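Candy tubs as storage
14 Sep 2025
Filed under: desk, small parts

The drawer under my desk at Stendotbridge held 269 screws the last time I sorted it, in six different lengths, all in one compartment. I have been moving them into containers since March. These are my notes on which containers work.

The requirements are simple. The lid must come off with one hand. The walls must be stiff enough that the container does not fold when lifted full. The opening must be wide enough for two fingers and a thumb, or else the contents get poured onto the table every time, and then there is no gain over the drawer.

I started with a set of stacking trays from Zingate. They are square and they stack well, but the lids need both hands and the corners trap M2 washers. I returned four and kept two for resistors, where the leads make them easy to pick out.

Glass jars were second. Good visibility, good seal, too heavy. A full jar of M3 hardware on the Skerkuden shelf bowed the board by 6 mm, measured at the middle with a steel rule. The shelf is now back to books.

Third, candy tubs. The supermarket sells them all year and they cost less than the trays, with the contents included. The drawback is the shape. Tubs with wavy sides do not sit flush against each other, so a row of them wastes shelf length. I have not found this to matter on the table itself, where only one or two are out at a time.

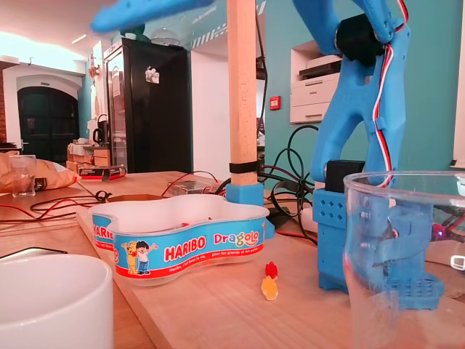 Haribo Dragolo tub on the table, one gummy still to be dealt with.

Cleaning: warm water, a drop of dish soap, then a full day upside down on a rack. Sugar left in the bottom grooves will stick to zinc plating – I lost a batch of nuts that way. Labels I leave on. A strip of masking tape on the lid is enough to write the size on, and it peels off when the contents change.

Next is the cable box from the Moya flat, which has no system at all. Tubs are too small for anything longer than a short USB lead, so I am looking at flat boxes with dividers.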